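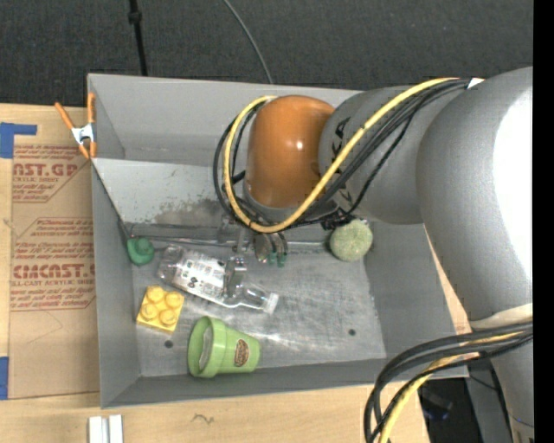 Farzana Roy spent most of December stripping paint off a staircase. She and her husband bought their house in Brekum for the porch, she told me, and didn't look hard at the stairs until they had moved in.

"There were 84 spindles and every one had been painted over and over," she said. "I did two a night after dinner."

She started with a heat gun, then switched to a paste stripper for the grooves. The treads were harder. A previous owner had glued carpet straight to them, and she ended up sanding each one by hand.

They had a quote to replace the whole thing. Roy said no to it. She spent $436 in the end, mostly on stripper, sandpaper and a dark stain for the handrail.

"I'd hire out the sanding next time," she said. "The rest I would do again."

The risers are still bare. She is choosing between white and a gray-green, and has both taped up by the front door.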